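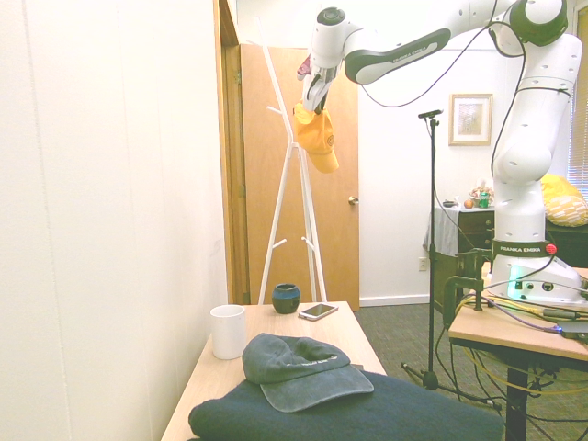 El planificador de Arnaldo Vilela tardaba 600 milisegundos en encontrar un camino, y el miércoles por la tarde dejó de encontrarlo. En la consola se repetía la misma línea: meta inalcanzable. Liette Campbell leyó el registro dos veces antes de hablar. Trabajaban en Candum desde junio y ella ya conocía ese silencio de Arnaldo, que era el silencio de un hombre ofendido por su propio código. El brazo tenía la gorra amarilla cogida por detrás, con la visera hacia el suelo, delante del perchero blanco, y no se movía.

—Para el programa, la gorra es una caja —dijo Liette—. Una caja rígida.

—Le puse margen.

—Le pusiste 100 milímetros. Con ese margen no cabe entre los ganchos.

Arnaldo bajó el valor y ejecutó otra vez la simulación. En la pantalla, la caja verde avanzó, dudó y atravesó el perchero como un fantasma. Él se quitó las gafas. Había aprendido el oficio con Botond Simon, en Quintela, y Botond le decía siempre que un margen es una confesión: uno escribe allí cuánto desconfía de su cámara.

—¿Y si desconfío mucho? —preguntó.

—Entonces arregla la cámara.

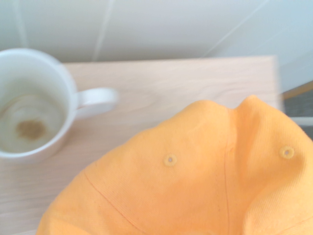
Abrió la calibración de la muñeca. El error era de 2 grados, tan pequeño que lo había dejado pasar durante semanas. Mientras lo corregía, Liette buscó en el repositorio la función que describía los objetos blandos y encontró un comentario antiguo, firmado por Simão Arruda: «La tela no obedece. Preguntar después».

—Simão se fue a Dostau sin preguntar —dijo ella.

Arnaldo se rió por primera vez en el día. Escribió debajo su propio nombre, guardó el archivo y pidió un camino nuevo.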